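4. Washing the cloths (Skondton steam mop, all models)

1. Unplug. Wait 3 minutes, pad stays hot.
2. Pull the pad off by the tab. Same for the dusting cloths.
3. Wash warm, no softener. Softener clogs the fibers, streaks on teh floor after.
4. Air dry. No dryer.

Note: new cloths shed lint first couple washes. Normal.

CAUTION: never run steam without a pad on.
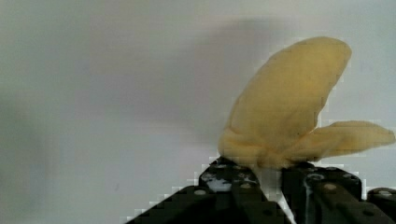
Can I use bleach on a stained cloth?
Please don't, it breaks down the fibers. Soak overnite in plain dish soap.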